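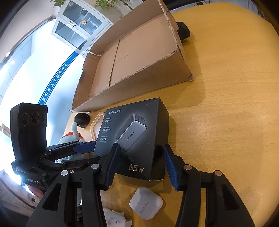 Keep the Box or Throw It? Small Tips for Chargers, Cables and Their Cartons

By Puspita Ginting
11 Mar 2022
836 shares · 3 comments

For many years I kept every box from every electronic thing I bought. They lived on top of the wardrobe, and when I opened the door too fast, one of them fell on my head. Last October I took all of them down, and it took me the whole afternoon to decide what stays. These are the rules I use now.

Chargers first. The carton of a charger is small and strong, so it is worth keeping while you can still return the item. I write the date of purchase on the bottom with a pencil and put the receipt inside, folded flat. When the return time is finished, I look at the box again. If the corners are only a little scuffed and the lid still closes, it gets a second job. If the cardboard is soft, it goes to paper recycling the same day.

Before you recycle, write down the power of the charger. On many boxes it is printed very large, for example 65W, but on the charger itself the letters can be so tiny that I need my phone to read them. I put a small piece of masking tape on the charger with the number and the name of the device it belongs to. My husband laughed at this, and now he asks me for the tape.

A second job for a good box: short cables. Fold the cable in loose loops, not tight around your hand, and close it with a strip of cloth or a soft tie. Rubber bands become sticky in summer and leave marks, so I stopped using them. I keep 2 cables in one small box, never more, or they become one big knot.

Store the boxes standing up, like books, with the printed name facing you. I use a low tray from Onwood for this, but a shoe box lid is also fine. If the print on the box is in a language you do not read, add your own label on the side.

Do your sorting on a table and not on the floor. On a wooden table, wipe away the dust first, because a grain of sand under a box can scratch the finish. I learned this on the table of my mother-in-law — she still shows me the place. A thin towel under the work is enough. For old sticker glue on cardboard, warm it gently with a hair dryer and pull slowly from one corner. On wood I use only a drop of cooking oil on a cloth, and then I wipe it well. Try it first where it will not be seen.

What I never keep: the plastic trays, the silica bags, and manuals that can be found online. I do keep the warranty cards, all together in a Hendska envelope in the kitchen drawer.

If you sell or give away a charger later, the original box is nice to have, but people also accept it without one — I gave away two like this.

Last updated 11 months ago
647 views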